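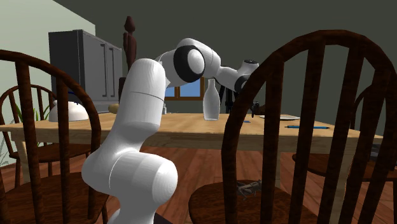 Figure 2. Simulated dining table with arm, bottle and plate.

2. Budgeting before you order

The Felo planning file lets you spend imaginary money first, which hurts less.

1. Open the file and load the dining room layout.
2. Replace our table with the measurements of yours. Include the chairs. Chair backs have a way of standing between an arm and its work.
3. Enter your spending limit. If Purchasing at Ivville gave you two limits, enter the smaller one.
4. Add the base price, then 500 for the mount and 200 for cables. Yes, 200.
5. Add 20 percent for whatever you forgot in step 4.

Note: Simulated bottles are free. Put 600 on the breakage line for the other kind.

Caution: Do not order the arm before the mount is approved. The Clestemden office did, and the crate served as a coffee table until August.

6. Send the total to Laurier Marchand by noon Monday. Requests marked "urgent" are read in the order received.

For the Cho wrist option, see section 3.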